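Eleven weeks of oil cleansing, and I'm a convert

OK, so I have finally stuck with one thing long enough to write about it! Back in February my friend Siham talked me into swapping my foaming face wash for a plain cleansing balm at night, and I was so sure I'd break out (I have the kind of forehead that shines by lunchtime). I started anyway, with the little travel tub from Komau, and I'm now well into my second full-size one.

The trick for me was going slower. I massage it in dry for a full minute, add a splash of warm water until it goes milky, then rinse and wipe with a soft cloth. My cheeks used to feel tight the second I left the sink and now they just feel like cheeks. I love it!

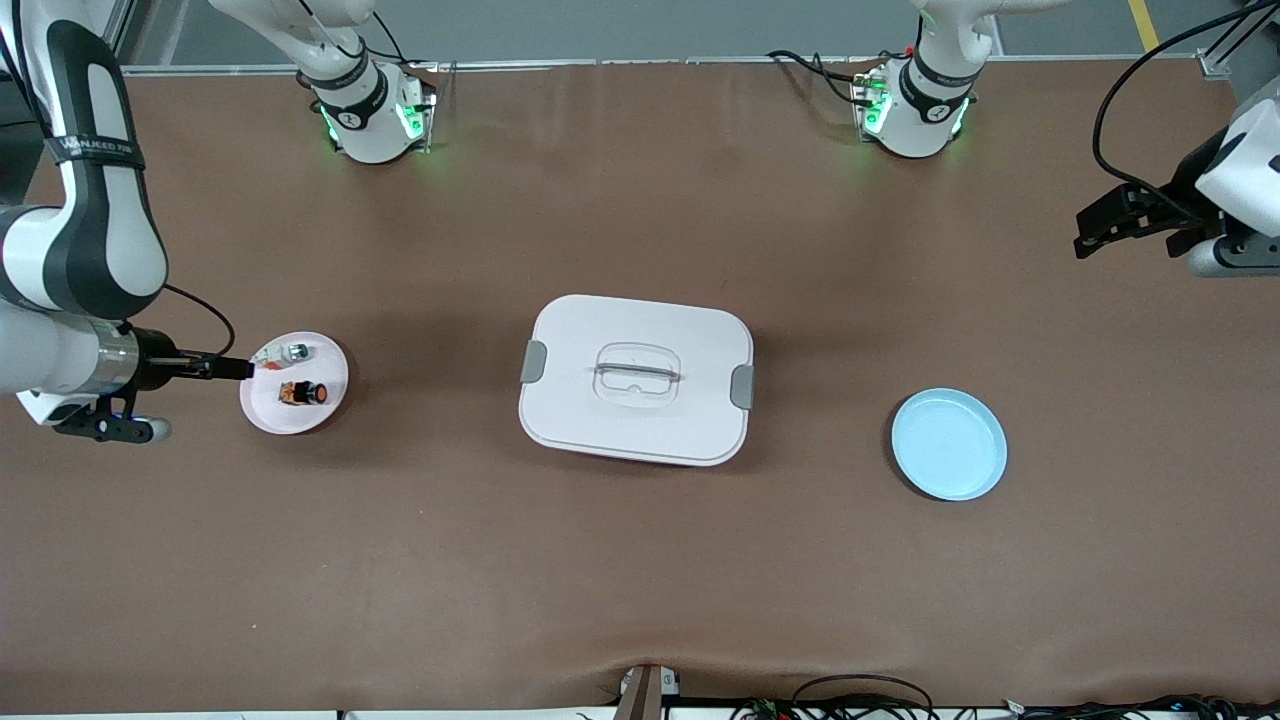

Mornings are still only water and moisturizer, and I've gone down to 5 products from a shelf that was frankly embarrassing. Next up is the Eynon sunscreen, which Ida swears doesn't pill under makeup. I'll report back once I've used up the tube I have open.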